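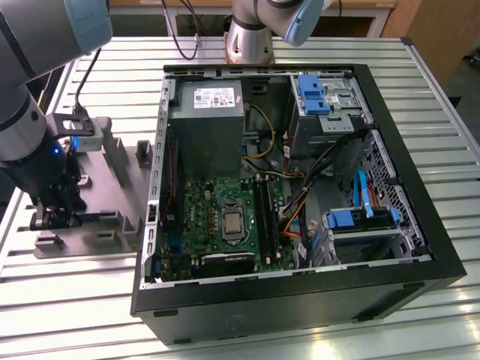 *Reading time: 2 minutes*

# Giving away your old desktop computer: questions and answers

Plandska accepts used desktop computers and passes them on to households that have asked for one. On this page we have collected the questions which we receive most often by mail. The answers were last checked by Svenja Hagedorn on August 14, 2026.

**Which computers do you accept?**

We accept desktop computers that can still be switched on and show a picture on a monitor. A slow computer is welcome. Laptops, printers and tube monitors we cannot take, please bring these to the recycling yard.

**Must the computer be complete?**

The case, the power supply and the main board must be there. If you would like to keep your hard drive, take it out at home and write on the form that it is missing. A keyboard and a mouse are nice to have, but we have many of them already.

**What happens with my data?**

Every drive is erased completely before the computer is given to another person. This takes some hours with a large drive. Please make a copy of your photos and documents before you come, as we cannot search for single files afterward. Also sign out of your mail program and your music or video shops. Some programs allow only a certain number of computers, and the old one will continue to count.

**How do I register my computer?**

Fill out the Patby form and print it, or ask for a paper copy at our counter. Fix it to the case with tape. For questions about the form, write to Lutz Wegener.

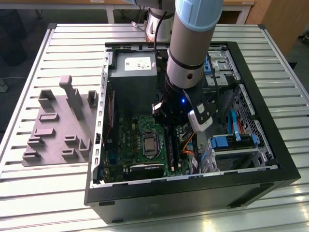

**Do I need an appointment to hand in a computer?**

For one or two computers you can come at any time when the counter is open. If you bring more, please call us one day before, so that we can keep a place free in the storage room.

**Does it cost something?**

Giving a computer is free. A household that receives one pays 20 euros, and 30 euros if a monitor is included. School children pay nothing when they show their school card.

**How long must I wait for a computer?**

In August the list is long because of the new school year. At the moment there are 278 households on it. Rosemarie Strobel keeps the list and will call you when it is your turn. If she cannot reach you, she tries again the next day.

**Is there a guarantee?**

We exchange the computer within 30 days if it stops working. Please bring the receipt. After this time we can only give you advice.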